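Dry Stone Walls: Why They Stay Up
Speaker notes, evening talk, 50 minutes plus questions

Open with the sound. Tap the two stones together before saying hello, wait for people to look up. Then: no mortar, no cement, and the wall at Jalbridge still stands after 200 winters!

Say thanks to Otakar for the projector. Ask who has ever built a wall, even a bad one (mine was a bad one, tell the story of the sheep here if the room is warm).

First big idea is size. Large stone and small stone make very different walls, and people tend to like one or the other long before they know why. Let them look for a bit, then ask for a show of hands.

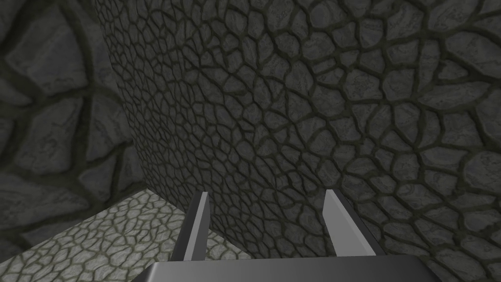
Illard Walling and Hedging Club, Winter Talks

Big stones are slow and heavy but you get height quickly. Small stones are kinder to your back and far fussier, because every one of them has to cross the joint below. "One over two, two over one." Get the room to say it with me. They'll groan, do it anyway.

Hearting next. This is my favorite part, so watch the clock! Hearting is the small stuff packed by hand into the middle of the wall. Pass the bucket around. Stress PACKED, never shoveled. A shoveled middle settles, the faces bulge, and one wet January the whole thing lies down in the lane.

Batter: both faces lean in toward each other as they rise. Use the A-frame and string. Svatopluk holds the other end.

Through stones: long ones that reach from face to face and tie the wall together. At Kuruc we laid 102 of them along the top pasture and I would happily talk about every single one. Don't. Pick two.

Drink of water. Slow down.

Second half is about stone indoors: cottage rooms, barns, old dairies. Cobbles in a wall are round, so they roll, and they want a lot more patience than flat stone. Wood underfoot next to stone is lovely, but please leave the wall able to breathe where the two meet. Read out the note from the club newsletter.
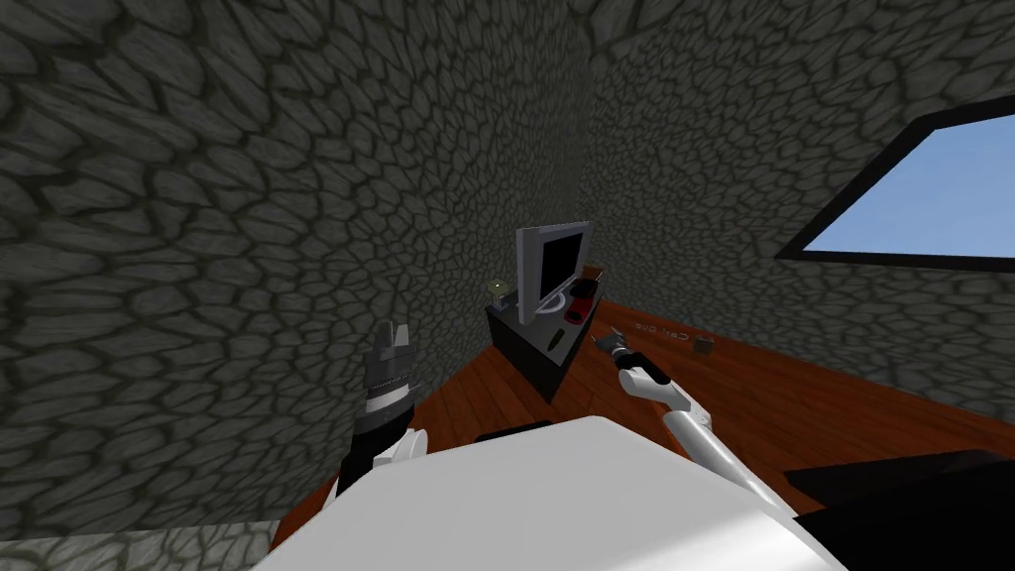

Aino Kokkonen wrote that she would never put cobbles in a dry wall again without sorting them by size first, and that the sorting took her longer than the building and she enjoyed it more.

I love that. Agree with her on sorting, then push back a little: you can sort too much, and lose the run of odd shapes that lock together so well.

Close with the practice day. Bring gloves and stout boots, hammers are provided. Sign-up sheet is by the door, Svetozár has pens.

If someone asks about cost: depends on the stone and how far it travels. If someone asks about frost: go back to the hearting bucket.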